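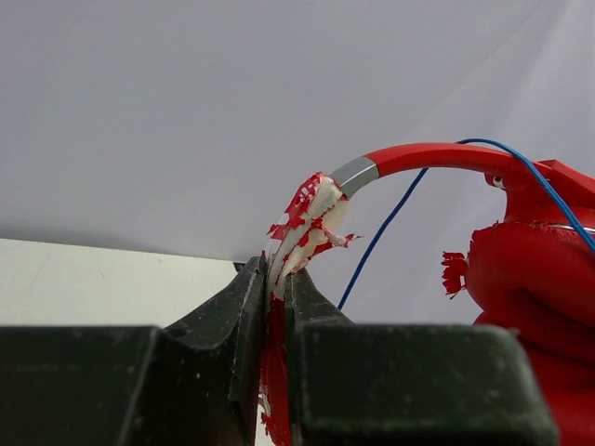 **Can headphones with the padding coming out of the headband be saved?** Usually the band can be re-covered at home, provided the speakers still play and the hinges still turn.

BROSTON, 27 January 2021 – The town's winter drive for worn-out headphones has closed, and the verdict from the Fitzgerald Street repair room is that people in Broston keep their headphones much longer than their headphones would like.

The drive opened in December with a drop box by the library door and a modest target of 20 pairs. It closed with 80. Six were in such good shape that the repair room suspects they were unwanted gifts. The rest had earned their retirement, and a good many came in with shredded headbands, the covering split and the white foam pushing out like stuffing from a cheap couch.

Headbands fail in a predictable way. The thin outer skin dries, cracks where the band flexes, and starts shedding bits onto collars and pillows. Owners then reach for tape, which holds until it doesn't, and leaves a sticky patch that picks up hair. The repair room asks that people skip this stage, and has asked before.

Cords are the other trouble. Half an afternoon went to separating earbuds from over-ear sets they had become attached to in somebody's drawer. The advice printed on the Fitzgerald sheet is to hold one plug, follow that one wire, and resist the urge to pull. The sheet does not say how long this takes, perhaps out of kindness.

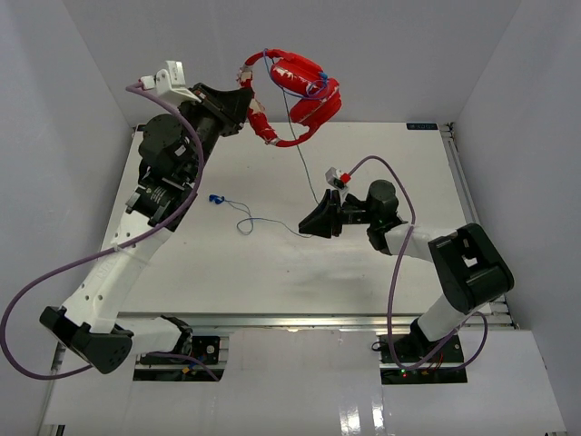

**Should earbuds and headphones be stored in the same drawer?** They can be, but each cord should be coiled loosely and tied on its own, or the two will be one item by spring.

Pillovis, the upholstery shop two doors down, has offered offcuts of stretch fabric for anyone who wants to re-cover a band. Slip-on covers, for those who would sooner not sew, are $12 at the Tolleo counter inside the hardware store – a figure that drew some muttering at the last open evening, given what a few of the headphones had cost new.

Sets past mending will go out with the town's electronics recycling. Foam and torn covering go in the regular trash, and the repair room would be grateful if they went there before the headphones were carried across its freshly swept floor. Ear pads in decent condition are being kept for spares, sorted by size and, after a brief disagreement, by color as well.

A second drive is planned for later in the year and will take chargers too, which suggests that the lesson about tangled cords has yet to reach the people doing the planning. Until then, single pairs can be left at the Fitzgerald Street desk during opening hours. Please put each pair in its own bag. A note saying what is wrong with it helps, and "broken" is not considered a note.
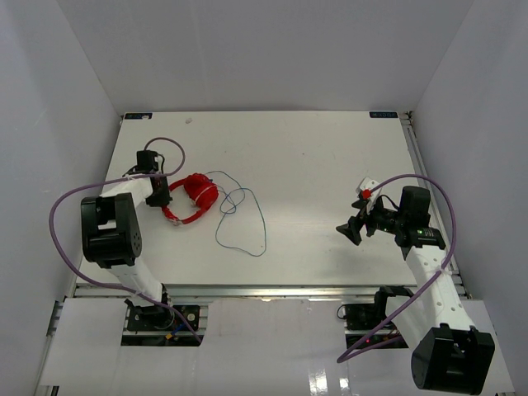 *Red over-ear headphones, cord still in loops.*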